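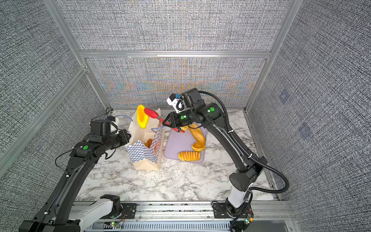 Search this forum
Search

Bag packing with two arms – does the wrist view earn its keep?

Plostgate
We've been training a policy to pack bread into a paper bag, tongs in the right gripper. I ran it twice over, once with the fixed camera only and once with the wrist cameras added. Fixed only got 13 good packs out of 63 tries. With the wrist views it got 58 out of 63. Same demos, same training time, same bag design. I expected a gap but blimey.
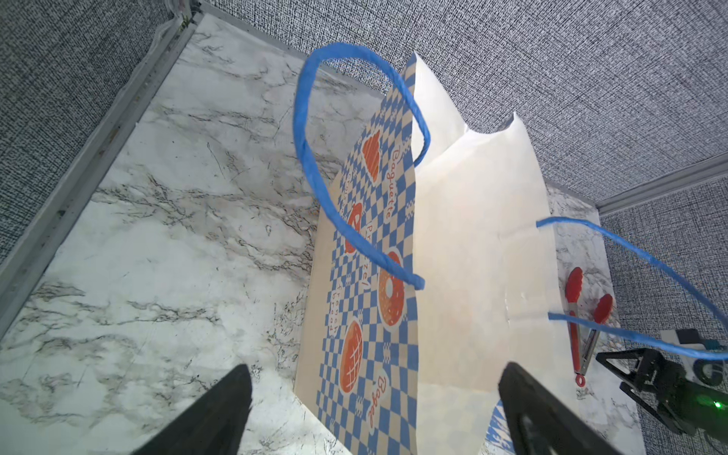 Re: Bag packing with two arms

Madetik
Nice numbers, but I'm not convinced it's the view itself. More cameras means more input, so maybe you've just got a bigger model that copes better. Did you try a second fixed camera instead? From the wrist you get loads of checkerboard print and handle, and I can't see how that helps with the opening.

Srisuk
I'd go the other way. Those rope handles are the whole problem! One loops up over the top of the bag and the other sticks out sideways, and from a fixed spot I'd struggle to tell how near the fingers are to either of them. Gert Kekana on our team had the same thing with cloth sacks and only got anywhere once he'd put a camera on the wrist.

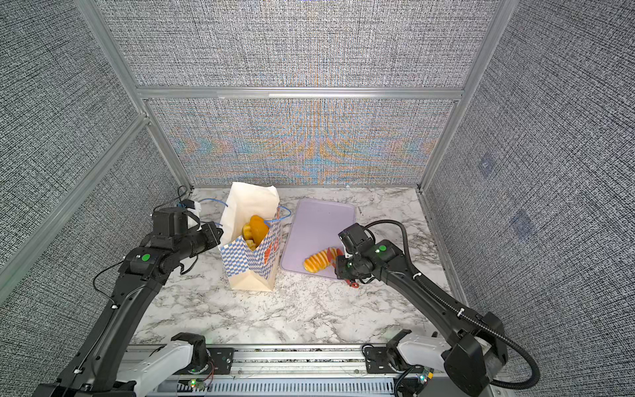
Re: Re: Bag packing with two arms

Plostgate
Fair point, Madetik – no, I haven't done a second fixed camera. I can do 16 tries with one in March. The left gripper's job is the bag and the right one works over the tray, so I'd like to blank one wrist view at a time as well.

Kelska
Please do the blanking one first, it's cheaper. And could you post the failures by type? A missed grab and a dropped roll shouldn't go in the same pile.
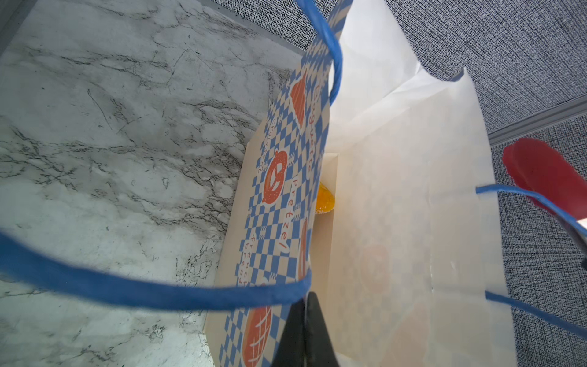

Wrist view, looking down at the open bag

Madetik
OK, I'll give you that one, you can see right down inside. Still want the second fixed camera though.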